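Dumisani Zulu had apples on the brain. He'd been at Preltar for 9 days, and every one of them had been apples, and he still came up the stairs two at a time in the morning!

The job was simple to explain to his mother. You took hold of the handset, you steered the arm down to the fruit, you closed the fingers, you lifted. Then you did it again a little differently, so the machine would have something new to chew on. By Monday lunch the count on the whiteboard said 142, and Dumisani had drawn a star beside it (a big one, in green).

"Come in lower this time," said Molefe from the desk. "You always come in from the top."

"I like the top."

"I know you do. So will the arm, if you keep that up."

He laughed and rolled his shoulders and went in again, slowly, watching the wrist view on the monitor as the apple swelled up until he could see every pink fleck in its skin.

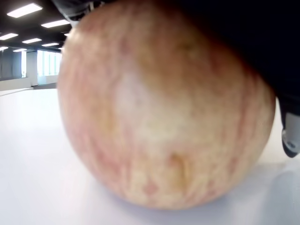

"Do we keep the ones I mess up?" he asked.

"We keep them and mark them as misses, so the model can learn what a bad grab looks like."

He loved that. All his life people had thrown out his mistakes, and now they got a file name and a folder of their own! He thought about the arm some day in October, alone with a bowl of fruit, doing that tiny pause he always did before he squeezed. Would it pause too? It would have his pause. Somewhere in all those numbers there'd be a bit of him, fussing over an apple.

"Molefe," he said, "can we do pears next?"

"Finish the apples."

"But after?"

Molefe looked at the whiteboard, and at the star, and pulled the cap off the green marker. Under the star she wrote PEARS, 2 crates, and Dumisani was already reaching for the handset.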